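The Snack Run

They moved Yara Srour off the snack run in December and she found out from the screen by the lockers. Not a memo. Her name just slid down a line, from Mezzanine to Exceptions, and in the slot where it used to be it said VUNDIK.

Vundik was the arm. Everyone called it the arm.

She went up anyway. Coat still on.

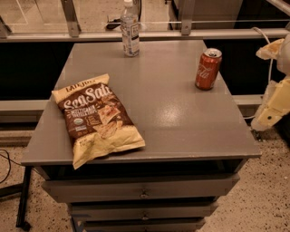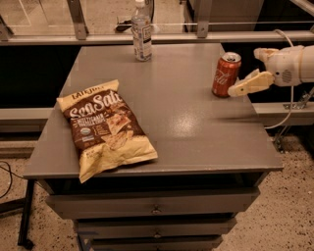
Collex ran 900 lockers in the Erkanbridge building and every one of them got filled from upstairs. Somebody on the fourth floor wants lunch without going outside, taps a phone, and a locker opens. For six years the part between the tap and the locker was Yara. Now the order on the screen was a water, chips, a Coke, and she stood with her hands in her pockets looking at the gray cabinet. She'd have grabbed the Coke and the water in one hand, bag under the elbow, done, walking. And she would have pulled that bag of Late July back from the edge first, because the corner was hanging over the front and a hanging corner is how you get a crushed bag, and a crushed bag is a refund. She took one hand out of her pocket. Put it back.

"Don't touch it," said Živko Ionescu behind her.

"I wasn't."

"You were going to straighten it."

"It's hanging off."

"I know it's hanging off. It logs it. If you fix it, it logs that somebody fixed it, and I get a call." He had a tablet under his arm and a pencil behind his ear, he'd never once been seen to use the pencil. "You're Exceptions now. You wait for the exception."

"And what is it?"

"When it asks."

So she waited. There was a stool. Nobody had ever had a stool up there before, they'd asked for one, twice, and been told it was a trip hazard. Now there was a stool with her name on a strip of tape.

First week was mostly sitting. The light on the post went amber, she got up, she did the thing, she pressed the button, the light went green. A bottle on its side. A label it couldn't read. Once a bag of pretzels it had set down perfectly well and then refused to believe in. She pressed the button and felt like she was signing for somebody elses package.

She used to do 700 orders on a bad day. Her feet knew it. Now her feet felt fine and her back hurt from the stool and she went home and couldn't sleep. Too much left over. She walked around the block at eleven at night with her phone in her hand like she was late for something.

Živko didn't like it either but he had a different way of not liking it. He'd been shift lead with twelve people under him. Now it was Yara, a kid on nights, and a number at Bhattacharjee you could call, where a very polite woman told you it was within tolerance. He wrote down everything she said. In pen.

"Within tolerance," he'd say, coming back up the stairs. "The chips are within tolerance. The soda is within tolerance. I'm not, but that's a different department."

Then the thing with 701.

Locker 701 was an old man on the ground floor, records office, no elevator access after his hip. Same order every day. Yara used to put the bottle in with the cap already cracked. Just a quarter turn, so it would open. He had bad hands. It was not written down anywhere. She'd done it the first time because he'd asked her, standing there embarrased with the bottle held out, and after that she did it because it was 701.

She remembered it at three in the morning, end of the second week. Sat up in bed. Ten days of that man with a sealed bottle.

Next morning she was up the stairs before her shift.

"I need to get in front of it for 701," she said.

"You can't get in front of it."

"Then after. Before it goes down the chute. One second."

"Yara."

"It's one bottle."

He looked at the tablet. He scrolled for a while, she could see he wasn't reading. There was a field for a customer note. Fragile, allergy, leave upright. There was no field for hands.

"If the seal's broken it's a rejected item," he said. "It goes in the bin. The arm doesn't even do that part, the scale does, or the camera, I don't know. Something does."

"So how do I do it?"

"You're asking me how to get an opened bottle past the thing I'm responsible for."

"Yes."

He took the pencil from behind his ear. She had honestly thought it was glued there. He wrote on the back of a packing slip, and he wrote slow, like a man filling in a form for someone else. Then he turned it around.

Exception, manual. Deliver by hand. 30 min.

"They count those," she said.

"They count those per shift. You've had four all week. I have room for one a day."

"Thirty minutes? It takes five."

"He's on the ground floor. You walk slow." He tapped the tablet, a few times, harder than it needed. The light on the post went amber. Behind them the arm stopped where it was, and held there, waiting on her.

She picked up the bottle. Quarter turn. The small crack of it.

She went down by the stairs. The old man had his door open and a pair of pliers on the desk, by the stapler. He looked at the bottle and he looked at her.

"I thought you quit," he said.

"No. I'm upstairs. I sit down now."

"Is it nice?"

She thought about it. He'd moved the other chair out from the wall with his foot so she sat, and it was a bad chair, one leg short, and she told him about the stool and the tape with her name on it, and the pretzels. He laughed at the pretzels. He drank a third of the bottle while she talked. Somewhere over their heads the light was still amber and orders were stacking up behind it – the fourth floor, the sixth, all of them tapping – and she had twenty-two minutes left on the slip.

"Who's doing it while you're down here?" he asked.

"Nobody," she said. "It's waiting for me."

He put the pliers in the drawer.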